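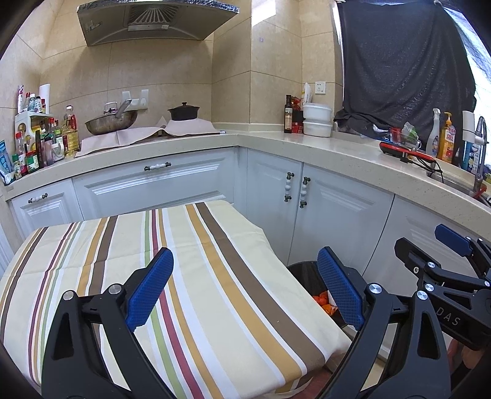 How many practice runs should a team record per task before training the first policy?
Our club settled on 40 per task, then added more only for the tasks that failed.

Posted in: Student Projects > Manipulation

mdrever_club
2025-07-26
Starting a new thread so this stops getting buried in the parts thread. We are a school club of 7 and our project is table clearing with parallel grippers. We have 86 recordings of folding a cloth and 19 of putting cups on a rack. The cloth policy is fine. The cup policy closes too early and knocks the cup over. Do we record more cups or fix something else first?

olvera_bits
Record more. 19 is low for anything with a rack in it. The slots are narrow, and the model needs to see a lot of slightly wrong approaches that get corrected.

hhirvonen
I would look at the recordings before adding to them. When I helped with the Maltemura student build in June we had the same early closing. Two people had recorded everything and one of them started squeezing while still moving in. The model copied that person. We threw out her half, recorded again with a full stop before the close, and the problem went away with fewer recordings than we started with.

olvera_bits
That only works if you have enough left over. If they throw out half of 19 they have nothing.

hhirvonen
Then they record the replacements properly. Adding to a bad set gives you a bigger bad set.

pinjoint
Check your finger pads too. Ours had worn smooth at the tips and we were squeezing early without noticing, to make up for the slip. We changed the pads and everyone's timing got better. Also check that both pads meet flat. If one side has play in the linkage, the cup turns when you grip it.

mdrever_club
Pads are new. I did find play on one side, a pivot pin was loose. Tightened it this morning. Three of us recorded the cups and I don't think we agreed on when to close.

minex_fan
Write it down on paper and tape it to the table. Approach, stop, close, lift. Otherwise each new member invents their own way.

olvera_bits
OK, I agree with the written steps. I still say get to 40. Keep the old ones in a separate folder and train with and without them so you have something to show in the report.

hhirvonen
Fine by me. Put the operator's name in each file name while you are at it. It saved us a lot of sorting.

mdrever_club
We will do 40 new cups with the stop and leave the old ones out for the first training run. Does anyone have a preferred cup? Ours are the light plastic kind.

pinjoint
Start with something heavier. Go back to plastic once it works.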